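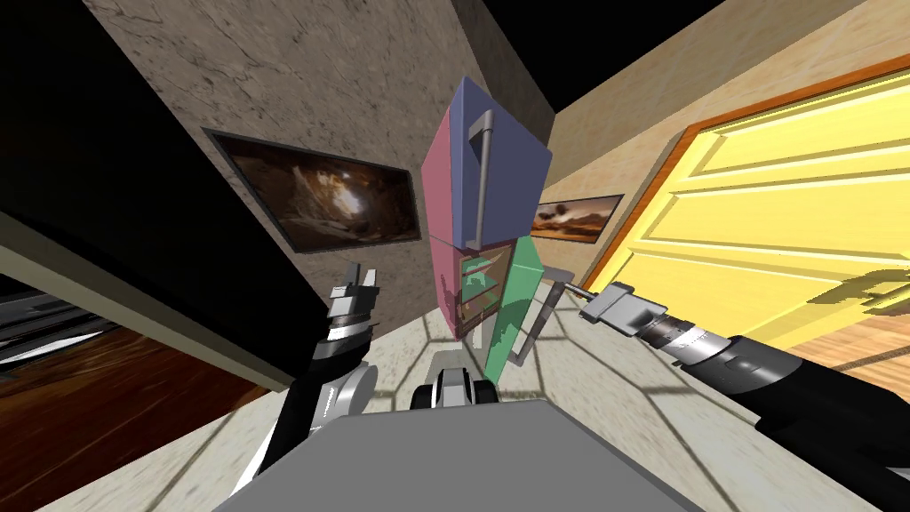 Fridge tips I've stopped believing (and a few I haven't)

Every July the same advice does the rounds, and I've tried most of it. Bicarbonate of soda in an open pot? I left one in for a month. The fridge smelt of onions before and of onions after. What shifted it was throwing out the onion.

Then there's the banknote test for door seals. Shut the door on a note and if it slides out, buy a new seal. Mine slid out at one corner, so I washed the rubber with warm soapy water, dried it and tried again. It gripped. Try that before you spend anything.
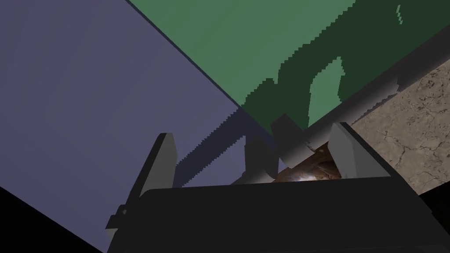
Two upright grey plates, close up.

Vinegar I'm less keen on. It will lift a sticky ring off a glass shelf, but so will washing-up liquid, and your butter won't taste of chips. Griet Van Hecke wrote in to say she wipes the seals with it weekly and they're fine. Maybe so - I'd still rinse.

As for filling the empty space with bottles of water to save money, I ran a plug-in meter with and without and couldn't tell the difference. Keeping the door shut did more.

Do take the drain hole seriously. A cotton bud and a little warm water, twice a year. If there's a puddle under the salad drawer, start there.

Next time: descaling kettles, and whether lemons are worth the bother.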